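Skorby Lake Cabins: Frequently Asked Questions

What time is check-in?
Check-in starts at 3 p.m. The door code is sent by text that morning.

Can I bring my dog?
Yes, in cabins 6 and 8 only. The pet fee is $70 per stay.

Do you rent boats?
Kayaks and rowboats go by the day from the Fonavden dock. Life jackets are included.

Can I cancel?
Cancel two weeks ahead for a full refund. After that we keep the deposit.

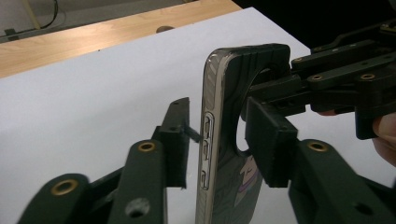

Laiba Durrani writes that the October rate also covers firewood, and that she used two bundles a night.

Is there a grocery store?
Shenoy, four miles north.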